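Ponus Garment Care – Frequently Asked Questions
Cleaning, drying and storing padded and down-filled items

Which items does this page cover?
Jackets, vests, quilts and sleeping bags with a down, feather or polyester fill. Leather-trimmed items are handled by our Ramden workshop under separate terms.

How do I find out what the fill is?
Check the sewn-in label, normally on the left side seam. If the label is missing, tell the counter when you drop the item off. We then treat it as down, on the longer drying cycle.

Can I wash a padded jacket at home?
Usually, if the label shows a wash tub symbol. Close all zippers, empty the pockets and turn the jacket inside out. Use a front-loading machine, cold water and a liquid detergent made for the fill. Fabric softener coats the fibers and reduces loft. Run a second rinse.

How long does drying take?
Low heat only. Down needs several cycles, with the clumps broken up by hand between them. An item that feels dry on the outside can still hold water along the seams. After the last cycle, leave it flat for 24 hours before you put it away.

Should I fold or hang a padded jacket?
Either is acceptable for short periods. Fold along the existing seams where possible and keep weight off the bundle. For storage over a full season, use a wide hanger or a breathable cotton bag. Vacuum bags are not recommended for down.

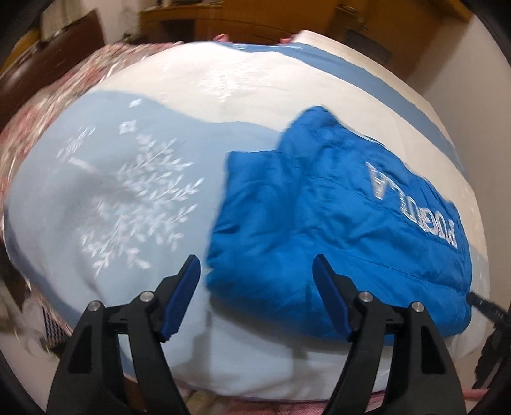
Blue jacket, folded.

What is your turnaround time?
Standard service is 7 business days from Masville and 11 from Ellery, where items travel to the plant by van. Repairs add time, and the counter will give you a date. Express service is not offered for down – the drying stage cannot be shortened.

Do you restore water repellency?
Yes, as an add-on at the time of cleaning. The treatment is applied after the final rinse and set with heat. It does not repair a peeling inner coating.

Can small tears be repaired?
Tears in the outer shell can be patched from the inside or the outside. Inside patches are less visible but require opening a seam. Do not use duct tape as a temporary fix, as the residue stains nylon. Clear repair tape is fine.

Do you clean bedding?
Sheets, bedspreads and duvet covers are accepted at all counters. Printed cotton and blends are washed at low temperature and dried without direct sun, which fades light blues and grays first. Please remove pins and button covers.
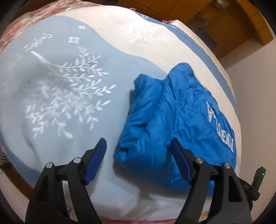
Quilts with loose fill are weighed on arrival and charged by weight class. The largest machine at the Masville plant takes a king-size quilt. Anything bigger is returned uncleaned at no charge.

What if an item is damaged?
Report it within 7 days of pickup and bring the ticket. Keep the item unwashed until it has been inspected. The claim form is available at any counter, and the limit per ticket is $1,715.

How long do you keep items that are not picked up?
Until the end of the following February. A reminder is sent to the phone number on the ticket before then.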